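Una tarde probando pinzas en Datell

Llevaba desde el invierno queriendo ir a una de las jornadas de puertas abiertas de Datell, y en julio por fin cuadró. Escribo esto en el tren de vuelta, con el cuaderno lleno de garabatos y un bocadillo de estación que mejor no comento, así que perdonad si salto de una cosa a otra.

Para quien no los conozca: Datell tiene el taller en un polígono, detrás de una nave de azulejos, y se dedica a montar puestos de trabajo con robots pequeños para talleres como el mío. Dos o tres veces al año abren, sacan las herramientas y te dejan tocar. Yo tengo un taller de encuadernación y cajas a medida, y hace tiempo que le doy vueltas a automatizar la colocación de las piezas pequeñas (cierres, imanes, esquineras), que es un trabajo pesadísimo y en el que siempre acabo con la espalda hecha polvo.

Llegué tarde, cómo no. El autobús me dejó en la otra punta del polígono y aparecí cuando ya habían repartido el café. Éramos seis visitantes y nos dividieron en dos grupos, cosa que agradecí muchísimo, porque en la última feria a la que fui había tanta gente que vi los robots por encima de los hombros de los demás.

Empezamos por los brazos. Tenían uno ligero, que se llama Plondilell y que venden para mesa, y otro más serio, el Brusel, atornillado a una bancada. Con el Plondilell me encariñé enseguida: lo coges con la mano, lo llevas adonde quieres, pulsas un botón y se queda con la posición. En un rato tenía grabado un recorrido que recogía una esquinera de una bandeja y la dejaba sobre una tapa. Torcida, pero la dejaba. El Brusel repite mucho mejor, eso se nota a simple vista, aunque el mando me pareció un horror. Los menús están metidos unos dentro de otros y para cambiar la velocidad hay que pasar por tres pantallas. Pregunté si se podía manejar con otro controlador y me dijeron que sí, con el mismo que usa el pequeño, pero perdiendo algunas funciones de seguridad que en mi caso necesitaría. Lo apunté con dos signos de interrogación.

Lo mejor vino después, con las pinzas. Yo iba convencida de que quería ventosas, porque en casi todos los vídeos de cajas salen ventosas, y me trajeron de vuelta a la realidad en cinco minutos. Saqué de la mochila un trozo de la tela que uso para forrar (lino con trama bastante abierta) y la ventosa no lo levantaba ni a tiros. Con el cartón contracolado, perfecta. Con papel jaspeado, también, aunque dejaba una marca redonda muy tenue que a mis clientas les iba a parecer fatal. Probamos bajando el vacío y la marca casi desapareció, pero entonces la hoja se caía en cuanto el brazo aceleraba un poco.

Luego pasamos a las de dos dedos. Había una con dedos rígidos de aluminio, muy precisa, que agarraba los imanes con una finura tremenda y aplastaba sin piedad todo lo demás. Le di un lomo de piel a medio hacer y me devolvió una pasa. Y después otra con dedos blandos, de las que se adaptan a la forma, que me gustó muchísimo para piezas irregulares. El problema es que con las piezas planas no sabe bien dónde tiene la pieza: la sujeta, sí, pero a veces girada unos grados, y en una tapa unos grados son un desastre.

Y las de mano. No sabía ni que existían con este uso, la verdad. Te dan una pinza grande, gris, que llevas tú misma, haces el movimiento como lo harías normalmente y la cámara que va montada en ella lo graba para enseñárselo después al robot. Me pareció una idea preciosa, porque lo que yo sé hacer con las esquineras no sé explicarlo, pero sí sé hacerlo. Pesa más de lo que parece y al principio vas como con guantes de horno. A la quinta o sexta repetición ya le coges el punto y dejas de mirar la herramienta para mirar la pieza.

Me contaron que para una tarea sencilla suelen empezar con unas 180 repeticiones. Puse cara de susto, y luego eché cuentas: yo en un día de encargo grande coloco bastantes más esquineras que esas, y encima no las grabo. Lo que sí me preocupa es la cámara. Es de ángulo muy abierto, ve la habitación entera, y en mi taller la luz cambia una barbaridad entre la mañana y la tarde. Me recomendaron poner una luz fija encima de la mesa y grabar a distintas horas, las dos cosas.

Hubo también una comparación de cámaras que se me hizo un poco larga, lo confieso. Pusieron una montada en la muñeca del brazo y otra fija en un poste, y fueron tapando cosas con un cartón para que viéramos cuándo se perdía cada una. La de muñeca gana de cerca, pero cuando la pieza es negra sobre fondo negro se queda a ciegas. La del poste ve el conjunto y falla justo al final, cuando el propio brazo se pone delante. Alguien de mi grupo preguntó por qué no usar las dos y la respuesta fue que se puede, claro, y que cuesta lo que cuesta.

Del precio hablamos poco y de pasada. Me van a mandar un presupuesto para el Plondilell con pinza de dedos blandos y un juego de puntas intercambiables que fabrica Rawashdeh, de las que se quitan y se ponen sin herramientas. Las probé allí y encajan con un clic muy satisfactorio, aunque una se me resistió y tuvieron que ayudarme a sacarla.

Consejos por si vais a la próxima: llevad vuestras propias piezas, muchas, y también las feas. Las de muestra que tienen ellos las coge cualquier pinza. Llevad zapatos cómodos, que se pasa toda la tarde de pie, y coged el autobús anterior al que creáis que os toca. Ah, y preguntad por los recambios de las almohadillas, que se gastan y no vienen en el precio.

Me quedó por ver la parte de los controladores con calma, porque a última hora ya recogían y yo seguía jugando con las puntas. Cuando me llegue el presupuesto os cuento, y si alguna tiene ya un brazo de estos en un taller de papel, ¡escribidme, por favor, que tengo mil preguntas! 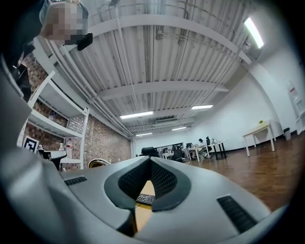
La pinza de mano, con las dos almohadillas negras de malla en la muesca.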